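Ticket 492: night-time noise through party wall, flat above Tazi Court laundry
Status: open
Category: neighbours / sound monitoring
Equipment: Zemasis wall meter, Kivinlow logging app

Reported: repeated thuds and dragging from next door between 23:30 and 02:00. The meter shows the peaks, but the app files them as "own household". The managing agent, Stalska, will not accept a log with that label.

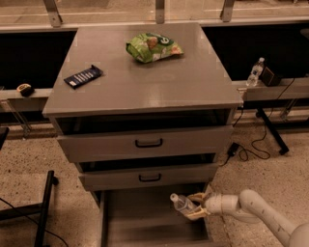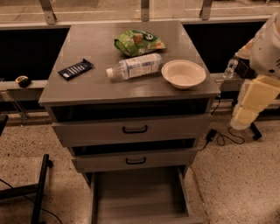
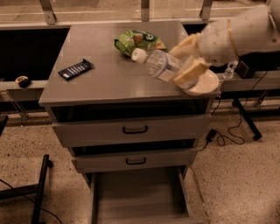 The label is set by the app's source test, which compares the wall sensor with a second sensor inside the flat. If the indoor one reads higher, the event is put down to the tenant. To check it, a known indoor noise was needed. Opening and shutting drawers in a grey cabinet, the type with a black handle on the front, gave a clean peak of 59 dB indoors and was labelled correctly. A crisp packet was crumpled next to the sensor as a quiet control — no event logged.

Update 1: indoor sensor found mounted on the party wall itself, so both units were picking up the neighbours. Moved to the opposite wall.

Update 2: 2 nights logged after the move. All late events now filed as "adjoining property". Older entries keep the wrong label and cannot be edited.

Update 3: Stalska asks for around 30 days of readings before writing to the neighbours. Log restarted in April. Tenant advised not to knock on the wall in reply — knocks are logged too.

Next action: export at end of period, attach to this ticket.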